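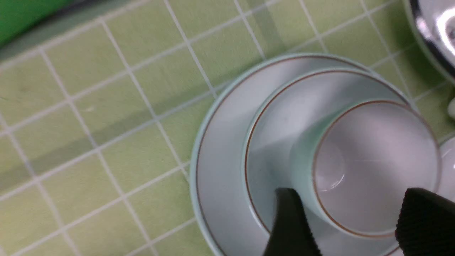 Surely the softener can wait until the machine has been in use for a week or two, wrote one reader of the previous edition of this guide. It cannot. The softener unit in the Prurnley countertop dishwasher leaves the factory without salt, and the first hot cycle run on hard water begins to leave scale on the heating element. Complete Section 6 before the first full load.

Section 6. Water softener, rinse aid and first cycle

This section applies to all Prurnley countertop models with a built-in softener. Models supplied without one have no salt cap in the floor of the tub; owners of those models should go directly to the rinse aid steps.

Before you start

The machine must be level, connected to the water supply and drained through the supplied hose, as set out in Section 5. You will need:

Dishwasher salt, coarse grade
Liquid rinse aid
The funnel and test strip from the accessory bag
A measuring jug
A dry cloth

CAUTION: Use only salt sold for dishwashers. Table salt, sea salt and rock salt contain fine particles and additives that block the softener. Damage from these is excluded from the warranty.

CAUTION: Never put detergent in the salt reservoir. If this happens, do not run the machine. Contact Gimon, the service agent for this product.

Measuring the hardness of your water

1. Run the cold tap until the stream is steady, then fill the measuring jug.

2. Dip the test strip for one second. Shake off the excess and lay the strip flat, pads facing up.

3. Wait one minute. Compare the strip with the color chart inside the front cover.

4. Write down the level given on the chart. The levels run from 0 (soft) to 6 (very hard).

Note: If the strip falls between two colors, use the higher level. Homes on well water should repeat the test in a dry month such as August, when the result may differ.

Setting the softener level

1. Turn the machine on and close the door.

2. Hold down the Program button until the display shows the letter H and a number. The number is the current level. The factory setting is H3.

3. Press Delay repeatedly until the display shows your level. After H6 it returns to H0.

4. Press Program once to store the level. The machine beeps twice.

If no button is pressed for a short time, the machine leaves the setting without storing the change. Start again at step 2.

Filling the salt reservoir

1. Remove the lower rack and unscrew the salt cap counterclockwise.

2. On first use only, pour water into the reservoir until it is full.

3. Fit the funnel and pour in salt slowly. Water will overflow into the tub — this is normal.

4. Clear any grains from the thread with the cloth. Grains left on the thread will keep the cap from sealing.

5. Screw the cap back on firmly by hand. Do not use pliers.

6. Start a Rinse cycle at once, with the racks empty. Spilled brine left standing in the tub will pit the steel.

The salt light may stay on for several cycles after filling. If the level is set to H0, no salt is needed and the light stays off.

Filling and adjusting the rinse aid

1. Open the round cap on the inside of the door.

2. Pour in rinse aid up to the line marked MAX. The dispenser holds 100 mL.

3. Wipe up any spill. Excess rinse aid in the tub causes foam, and the machine may stop with code E4.

4. Set the dial under the cap to the middle position and close the cap until it clicks.

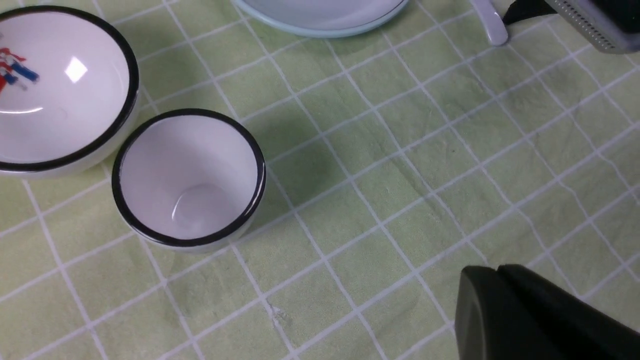 Adjust the rinse aid dial only after the softener level is correct, as the two faults leave similar marks. Run a normal cycle with a mixed load, let it cool with the door ajar, and inspect the items under a strong light. Clear glass is the usual choice for this check. Tableware can be used as well, with some care in choosing the piece: on a bowl with a glossy white interior and a thick black rim, look at the rim first, as pale deposits are hard to find on white glaze. Chalky spots that dissolve in vinegar indicate hard water. Streaks or a bluish film that wipes off with a damp cloth indicate too much rinse aid. Turn the dial one step at a time and allow three cycles between changes.

Water temperature

The machine heats its own water but finishes sooner when connected to a hot supply. The recommended inlet temperature is 120 °F. To check it, run the hot tap nearest the machine until the temperature stops rising, fill a cup and place a kitchen thermometer in it.

A reading of 116 °F or above needs no action. Below that, the Eco cycle will run longer than the time shown on the display. Do not raise the setting of a household water heater for the sake of the dishwasher if young children or older people use the same supply.

Note: When a Sosa tap adapter is used, open the tap fully before starting the cycle. A partly open tap is the most common cause of code E1 (slow fill).

First cycle

1. Check that both spray arms turn freely.

2. Add detergent to the main compartment. Do not use a combination tablet for this cycle; the salt substitute in the tablet will hide an incorrect softener setting.

3. Select Intensive and press Start.

4. Stay near the machine for the first ten minutes. Check the inlet connection and the drain hose for leaks.

5. When the cycle ends, turn the machine off, close the tap and leave the door ajar.

A small amount of water left around the filter is normal. It keeps the seals from drying out. Water standing above the filter is a drainage fault; see Section 9.

Replacement test strips, funnels and salt caps are sold under the Pridley name. Quote the model code on the label inside the door when ordering — the caps for earlier models have a different thread and will not seal.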